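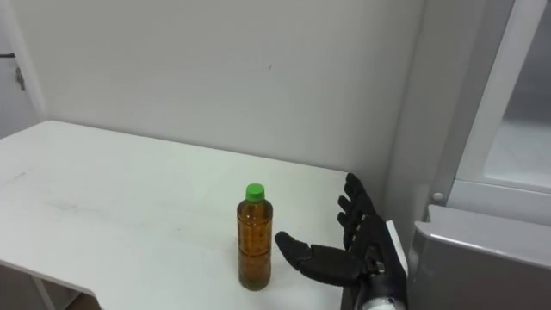
Ticket 1214
Subject: Heating schedule drops back to frost setting overnight
Product: Tometti wall thermostat with Orinow hub
Site: Lastgate, upper flat
Opened by: Hiếu Đặng
Opened: October 5, 2026
Status: Closed

Original report

The thermostat in the hall loses its schedule during the night. I set the evening programme, it runs as it should until bedtime, and by morning the display shows the frost setting and the rooms are cold. The boiler is a Ferraro combi and works normally if I turn the dial up by hand. The schedule is still listed in the app when I look, but the thermostat ignores it until I save it again. Then it behaves until the following night.

I have already changed the batteries, restarted the hub and deleted and re-entered the schedule. None of it made any difference. The thermostat was fitted in February and gave no trouble until the clock in the kitchen was replaced and the broadband router was moved, both on the same afternoon. I don't see how the clock could matter but I'm putting it down anyway.

Reply from support

Thank you for the detail. Please could you send the following:

The firmware number shown under Settings, About.
The signal reading on the thermostat, with the door to the hall closed as it would be at night.
The time zone shown on the hub page, and whether automatic time is switched on.
Whether any other app or account is linked to the hub.

Please leave the schedule as it is for one night and don't save it again in the morning until you have written down what the thermostat shows.

Reply from Hiếu Đặng

Firmware is 22. Signal reading is 66 with the door closed and a bit better with it open. Time zone is correct and automatic time is on. My sister had the app on her old phone when she was staying here, but she has moved out and I assumed that was finished with.

Left it alone overnight. In the morning the thermostat showed the frost setting with a small suitcase symbol next to it. I hadn't noticed the symbol before, it is very faint unless the backlight is on. The boiler was off. The app on my phone showed the schedule as active and no suitcase.

Reply from support

The suitcase is holiday mode. The thermostat has been told that the home is empty, and holiday mode takes priority over any schedule. Saving the schedule cancels it, and that would fit what you have been seeing each morning.

A signal reading of 66 is fine. We don't think the router move is the cause, though it may have made the hub reconnect and pick up old settings from a linked account.

Please open the hub page in a browser, not in the app, and go to People. The app only lists people who share your own account. The browser page lists every phone that has permission to change the heating.

Reply from Hiếu Đặng

Found it. There were two phones on the browser page, mine and my sister's old one. Hers had the location rule switched on, set to a radius of 600 metres, with the action "set holiday mode when everyone has left". Mine had never been added to the location rule at all, so as far as the hub was concerned she was everyone.

I rang her. The old phone is in a drawer at her new place and is kept charged as a spare alarm clock. It connects to the wifi there at night, which I suppose is when it reports where it is.

I have removed her phone and switched the location rule off completely. I don't want it. Schedule saved once more and left alone.

Reply from support

That explains the timing. Removing the phone is enough, but please also press Refresh permissions at the bottom of the same page. Otherwise the hub can keep the old rule until its next restart.

We will leave the ticket open for a few nights.

Reply from Hiếu Đặng

Pressed Refresh permissions. The page went blank for a minute and then came back with only my phone on it.

The schedule has held every night since. Evening programme ends when it should, the night temperature is the one I set, and the heating is on again before I get up. No suitcase. I also tried it with the hall door shut and with the router switched off overnight - no change, it carried on by itself.

One request. Please could the app show the holiday symbol when the thermostat does? I would have found this on the first morning.

Happy for this to be closed.

Support note

Cause: leftover location rule on a former resident's phone. No fault found with the thermostat, hub or boiler. Request for the holiday symbol in the app passed to the app team. Closed with the customer's agreement.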